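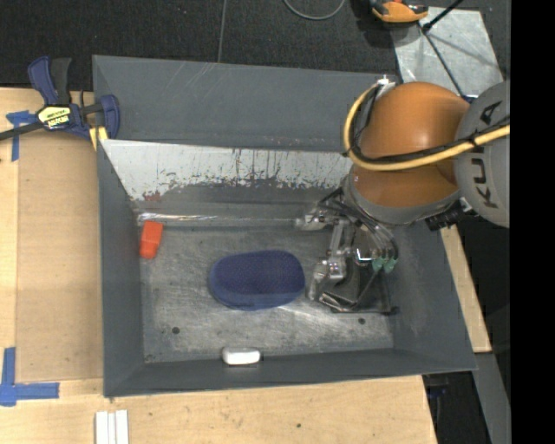 A dark blue oval object and two smaller items in a grey metal bin.

Prothero restores Bivden Fellowship channel after moderation appeal

Prothero, the video hosting service, has reinstated the channel of the Bivden Fellowship following a review of its removal in February. All 307 recorded services and talks are again available to viewers, with comments and subscriber lists intact.

The channel was taken down after complaints that four sermons breached the service's rules on hateful conduct. An appeal lodged by the Fellowship was passed to Stukik, which handles second-stage reviews under contract. Reviewers read full transcripts of the four recordings in the original language and in English translation.

Stukik found that three of the recordings were within the rules. The fourth, a talk on marriage, contained a passage that did breach them. The Fellowship has agreed to withdraw that passage, and the remainder of the talk stays online with a notice at the point of the edit.

"The first decision was made on short extracts supplied with the complaints," said Lempi Turunen, head of policy at Prothero. "The appeal process requires the whole recording to be read, and the outcome was different."

Byung-chul Woo, general secretary of the Bivden Fellowship, said: "We accept the finding on the fourth talk. Our members abroad depend on the channel for weekly worship – many have no congregation nearby – and we are glad to have it back."

Prothero will apply two changes to future cases involving religious broadcasters. Channels with more than 500 subscribers will receive written notice before removal, except where there is a risk of harm. Complaints based on translated speech will be checked by a speaker of the source language. Some 200 channels fall within the scope of the new procedure.

The full decision is available from the Prothero policy office on request.

Media contact: Xuân Kim, Prothero press desk
Enquiries to the Fellowship: Tapio Ikonen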